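Why Do Blankets Keep Us Warm?
Museum of Everyday Science - Learning Pages for Ages 7 to 11

Many people say that a blanket is warm. A blanket does not make any heat of its own. The heat comes from you. Your body turns the food you eat into energy, and some of that energy becomes heat. Your skin gives off this heat all day and all night.

What does the blanket do?
A blanket slows the heat down. Between its threads are many tiny pockets of air. Heat moves slowly through air that stays still, so the warmth from your body remains near you for longer. A material that slows heat in this way is called an insulator.

Do animals use insulators?
They do. Birds fluff up their feathers on cold mornings to hold more air. Sheep have wool, and foxes grow a thicker coat before winter. Whales have a layer of fat under the skin, called blubber, which does the same work in cold water.

Try it at home
Ask an adult to fill two matching jars with warm tap water. Wrap one jar in a blanket and leave the other bare. Put the lids on and wait 44 minutes. Then measure the water in each jar with a thermometer and write down both numbers. Which jar lost more heat?

Color and pattern
The pattern on a blanket has very little to do with how well it holds heat in a dark bedroom. Thickness and trapped air matter much more. A dusty-pink blanket with white polka dots, like the one shown with this page, would work just as well in plain gray - as long as the cloth was the same. 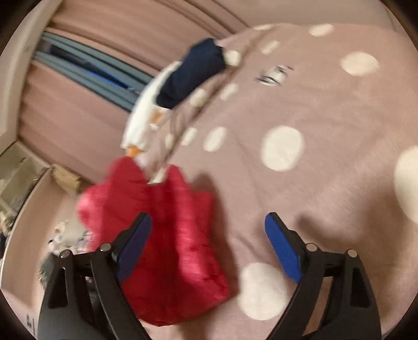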